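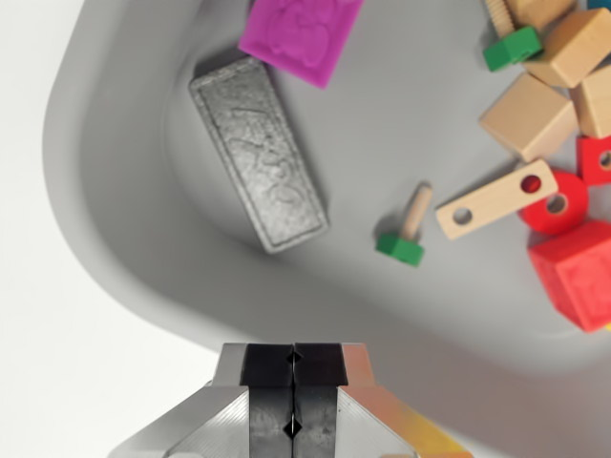
The handling rules at Stereck's Brindville workshop fit on 2 pages. "The old set ran to 46," says the safety lead, "and people skipped it."

Every job starts with the fingers closed and the arm slowed to 60 per cent. Full speed needs a second signature. "I've refused it plenty of times — usually on a Friday-afternoon sort of request."

Mixed parts are treated as a separate task, with their own risk sheet. Lozano, the site's auditor, asked for that in October.

What still bothers her? "Logging. We write down stops, but the near misses go missing."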